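Support > Tickets > Orders and Inventory > Count mismatch after sync

Tickets Knowledge base Status My account

3 min read

Subject: Bed mat stock count wrong again after nightly sync
Opened by: Golnar Zarei, Parsa
Product: Tikgate inventory connector
Priority: Normal

Golnar Zarei
Our stock system says we have 1,657 bed mats. The web shop says 1,654. They matched on Monday evening and they didn't match the next morning. Your connector is the only thing that runs in between. I reported the same kind of gap in November and was told it would "settle." It settled when I typed the number in by hand.

Torben Rathjen, Tikgate support
Thanks for the report. Could you clear the connector cache, run a full sync and tell us if the gap is still there? A gap this small is often caused by open carts.

Golnar Zarei
Cleared, synced, same gap. I don't believe the open carts idea. Carts hold stock for 2 hours in our settings, and the shop has shown 1,654 since before breakfast. Is there a log I can read myself? The one in the dashboard says "completed" and nothing else, and it said that in November too.

The item is the queen size sleeping mat, the tile kind. It has one product page, one size and one color, so please don't send me the article about variants.

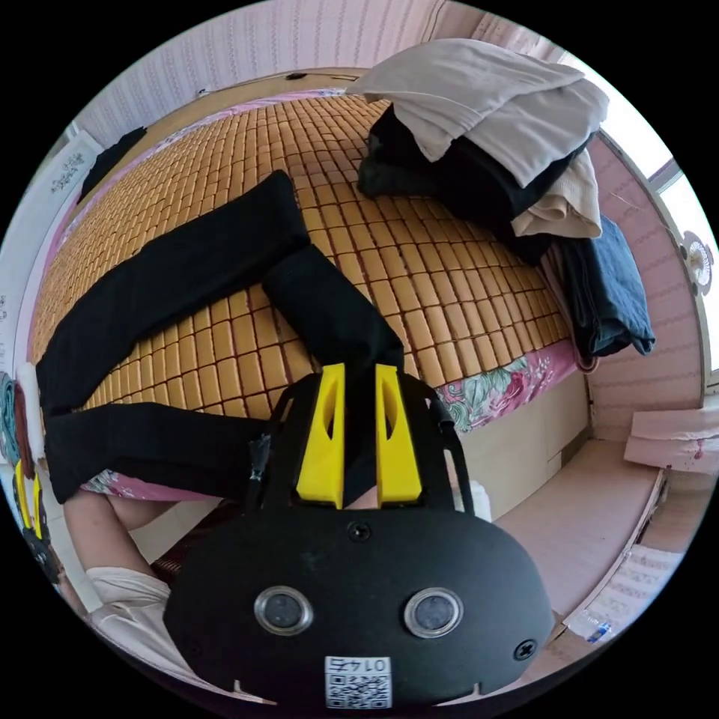

I also checked returns, which was the next thing your help page blames. No returns were booked on this item overnight. If the connector is taking stock off for some other reason, I'd like to see the line where it does it.

Torben Rathjen, Tikgate support
Understood. I've turned on detailed logging for your account. Please leave the count alone until tomorrow so we get a clean run.

Golnar Zarei
Left alone. Still three short this morning. Log attached. I see the same order going through twice at 2:05, once with a blank warehouse code. Is that normal? It doesn't look normal.

Isabelle Turcotte, Tikgate engineering
I've taken this over from Torben. You're right about the double entry. An order for three mats timed out, the connector sent it again, and the shop accepted both because the second one had no warehouse code to compare. It wasn't carts. A fix is in the build going out Wednesday.

Golnar Zarei
Does the fix correct the count, or only stop it from happening again?

Isabelle Turcotte, Tikgate engineering
Only stops it. You'll need one manual correction to 1,657 after the update.

Golnar Zarei
Updated and corrected. Both sides matched after last night's run. One good night proves very little to me, so please keep this open for 5 more and leave the detailed logging on.

Status: Waiting on customer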